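4.3 Cleaning and relining storage bins

Applies to Nirkodley bins with sloping sides.

1. Empty the bin and brush loose grit toward the low side.
2. Wash the floor and walls with warm water and dish soap. Rinse twice.
3. Let the bin dry for 9 hours with the lid off.

CAUTION: Do not use solvent cleaners. They soften the liner adhesive.

Scuffing on the floor of a bin is normal wear and does not call for a new liner. Sand only raised edges.
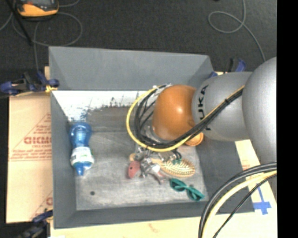 Virgil Coman writes that step 3 is too short in a damp basement and that his liner lifted at one corner until he left the bin open overnight.

NOTE: In damp rooms, double the drying time.

4. Cut the liner (part 311) 7 mm short on each side.
5. Press it down from the center outward. Wait one hour before refilling.

For liner sizes, see table 6.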